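Section 4. Wrist Camera and Gripper Checks

Applies to the Cullik gripper kit with wrist camera, fitted to a Rustmont arm. Complete the arm mounting steps before starting this section.

4.1 Low-light view check

1. Power up the arm and wait 18 seconds for the controller to report READY.
2. Open the Camera tab and select Live View.
3. Jog the arm to the test position at speed setting 4 or lower.
4. Dim the room lights. Confirm that light-colored objects, such as a power strip housing, can still be told apart from the background.

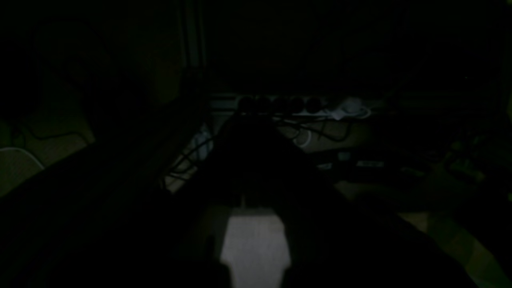

5. Set Gain to 8. If the picture becomes grainy, step the value down to 5.
6. Save the setting to the active profile. Unsaved values are lost at power-off.

CAUTION: Do not close the gripper on or near power cords. Hanging cords can catch on the fingers when the arm retracts. Set a keep-out zone before running any stored path near outlets or power strips.

4.2 Fabric contact check

1. Restore normal room lighting.
2. Load the Soft Goods profile.
3. Place the test fabric on a flat surface and jog the gripper toward it in fine steps.
4. Stop at first contact. Check in Live View that the pulley at the top of the finger assembly is visible and that no fabric is wrapped around it.

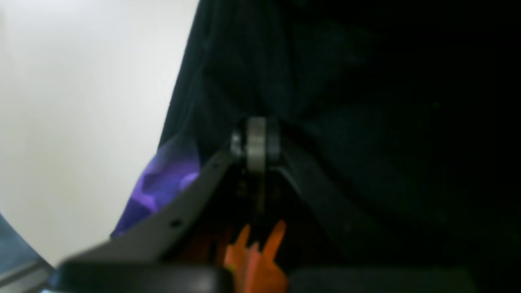 Figure 4-2. Gripper against black fabric, with purple fabric beside the left finger.

5. Back the arm off along the approach path. Do not rotate the wrist while fabric is touching the fingers.

NOTE: Dark fabric beside a bright surface can mislead auto exposure. Use manual exposure for this check.

If fabric enters the pulley area, press Stop, switch off power and free it by hand. Replacement pulleys are listed in the Fermont parts sheet.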